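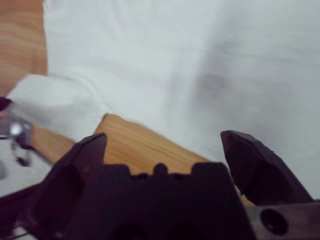 A white cloth on a wooden table

Table Linens: Washing, Stains, Ironing and Storage

Filed under: Laundry, Kitchen and Dining
Updated Fri 12 January

Most cotton and linen tablecloths last for decades if they are washed soon after use and put away clean. The ones that wear out early have usually been bleached too often or folded along the same lines for years. The notes on this page cover everyday cloths, napkins and the older pieces that come down through families. Lace, silk and anything with metallic thread need different handling and are not covered.

Before the first wash

New cotton and linen will shrink. Expect a loss of up to five percent in length, sometimes more with loosely woven linen. If you are buying a cloth for a particular table, add a few inches to the drop you want. A drop of ten inches on each side is comfortable for daily meals. For a formal dinner, 15 to 18 inches looks better, but it catches on knees and chair arms.

New cloths often carry sizing from the factory, which makes them feel stiff and repel water. Wash once in warm water with half the usual detergent, and skip the fabric softener. Softener coats the fibers, and napkins treated with it will push a spill around instead of soaking it up.

If you plan to hem a cloth yourself, wash and dry the fabric before you cut. Ngaio Kerslake, who sews most of the napkins we use for testing stains, washes hers twice before cutting and reports that the second wash still takes a little off the heavier linens.

Regular washing

Shake the cloth outdoors first. Crumbs that go into the machine turn to paste and end up in the door seal.

Wash white cotton and linen in warm water, 100 degrees Fahrenheit or a little over. Hot water is fine for plain white cotton once in a while, but it sets protein stains such as egg, milk and gravy, so deal with those first. Wash colored cloths in cold water and on their own the first few times.

Leave room in the drum. A large tablecloth should go in with nothing heavier than its own napkins. Bath towels and jeans rub against it and leave gray lint on the surface. Fold the cloth loosely back and forth as you load it so it does not wind itself into a rope around the agitator.

Use the detergent the label calls for and no more. Too much detergent is a common cause of dingy whites. It does not rinse out completely, and the residue holds on to soil from the next meal. If your whites have gone gray, run them through a full cycle with no detergent at all and look at the water partway through. Suds mean there is old detergent in the cloth. Repeat until the water stays clear.

Stains

Blot, don't rub. Work from the back of the fabric where you can, with a folded towel underneath to catch what comes through. Test any product on the hem first.

Red wine
Blot, then flush with cold water. Make a paste of oxygen bleach powder and water, spread it on the stain and leave it for half an hour before washing. Salt will take up some of the liquid during dinner, but it does not remove the color. White wine on top of red does very little.

Coffee and tea
Rinse in cold water from the back. Rub in a little liquid dish soap and let it sit for ten minutes. If there was milk in the cup, keep to cold water until the mark is gone.

Grease, butter and salad dressing
Cover with cornstarch or baking soda and leave for an hour. Brush it off, work in dish soap with your fingers and wash in the warmest water the cloth will take. Grease marks are hard to see on wet cloth. Check again when it is dry, in daylight, before you iron.

Candle wax
Let it harden. A few ice cubes in a plastic bag will speed this up. Lift off what you can with the back of a butter knife. Put plain brown paper above and below the spot and press with a warm iron, moving to clean paper as the wax soaks in. Colored candles leave dye behind, and rubbing alcohol on a cotton ball will take out most of it.

Tomato sauce and curry
Scrape, rinse cold, then use dish soap. Turmeric is the stubborn part. After washing, lay the cloth in direct sun while damp. Two or three afternoons may be needed, and it works better in summer than it does in November.

Berries and beet juice
Cold water first, then a soak in oxygen bleach. Some people pour boiling water through the stain from a height. That can work on fresh berry juice on sturdy white cotton, but it is an easy way to get scalded and we don't recommend it.

Rust
Lemon juice and salt, left in the sun for a few hours and rinsed well. Never use chlorine bleach on rust. It makes the mark darker and permanent.

Old yellow stains
Soak in oxygen bleach and warm water for eight hours or overnight. Change the water if it turns brown and go again. A linen cloth that has been in a cedar chest for thirty years may need four or five rounds. Support it with both hands when you lift it out – wet old linen tears under its own weight.

A note on chlorine bleach

Keep it for emergencies on white cotton only. It weakens linen and turns some synthetic blends yellow. Never mix it with vinegar, ammonia or rust remover. If you do use it, dilute as the bottle directs, keep the soak short and rinse twice.

Drying

Take the cloth out as soon as the machine stops. Wrinkles that set while it sits in a wet heap take twice as long to iron out.

On a line, fold the cloth over by a third and peg it along the fold, so the pegs are not pulling at the hem. Smooth the hems with your fingers while they are wet. In a dryer, use medium heat and take the cloth out while it is still damp. Linen that has been dried until it is crisp will not press flat without being wetted again.

If you have no line, a clean bedsheet over the shower rail keeps rust and soap marks off the cloth while it drips.

Ironing

Iron linen damp and hot. Iron cotton slightly damp on the cotton setting. For blends, go by the fiber that takes the least heat.

Start in the middle and work toward the edges. A big cloth is easier on a table than on a board. Lay down a thick blanket folded double, then an old sheet, and press on top of that. Do not iron straight onto a finished wood surface, and don't rely on a single thin layer. The steam goes through and leaves a white bloom in the varnish.

Embroidery goes face down on a towel, so the stitches sink in and don't get crushed.

For a crisp finish, use spray starch on the wrong side just before you press. Only starch cloths you expect to use within a few weeks. Starch attracts silverfish, and it cracks along the folds in storage.

If you would like to skip ironing, put the damp cloth on the table where it will be used, over a waterproof pad, and smooth it by hand from the center. By the time it dries, most of the creases will have dropped out.

Protecting the table

A cloth alone will not protect wood from heat. A felt-backed vinyl pad will handle warm plates and small spills, though a casserole from the oven still needs a trivet. Cut the pad an inch smaller than the tabletop on all sides so it doesn't show as a ridge.

Leaving a cloth on one table all year can also cause a problem. Wood changes color in daylight, and the covered part will end up a different shade from the parts that were exposed. Take the cloth off for a few days each month if the table gets sun.

Storage

Put linens away clean, fully dry and unstarched. Stains you can't see, such as white wine or soda, will turn brown in the drawer.

Roll large cloths on a cardboard tube if you have the space. Cover the tube with acid-free tissue or a clean piece of cotton first, because bare cardboard will yellow the fabric. If you have to fold, fold in thirds one time and in quarters the next so the crease never falls in the same place.

Unfinished wood drawers should be lined for the same reason as the tube. Plastic bags trap damp and should be avoided. An old pillowcase works well for a set of napkins, and you can pin a note on the outside with the table size.

Mending

Small holes are best darned before the next wash. Use a single strand of thread drawn from the hem allowance of the same cloth if there is enough to spare. For a burn or a larger hole, cut the cloth down. A worn banquet cloth will usually give you a good set of napkins from the ends and sides, where it has had the least wear.

Readers' notes

Yaryna Tkachenko: For wax I use the freezer. I fold the cloth with the wax on the outside, leave it in overnight, and the big pieces snap off in the morning.

Maarten Desmet: The overnight soak worked on my grandmother's tablecloth after six tries. One stain near the corner is still there but much paler. I used the bathtub because nothing else was big enough.

Ignacio Thibodeaux: Would the soak be safe for napkins with a dark red monogram?

Reply: Wet one letter and press it with a white cloth for a minute. If any red comes off, wash cold by hand with a mild soap and leave out the oxygen bleach.

Related pages: Removing White Rings from Wood, Cleaning an Iron Soleplate, Napkin Sizes and Hems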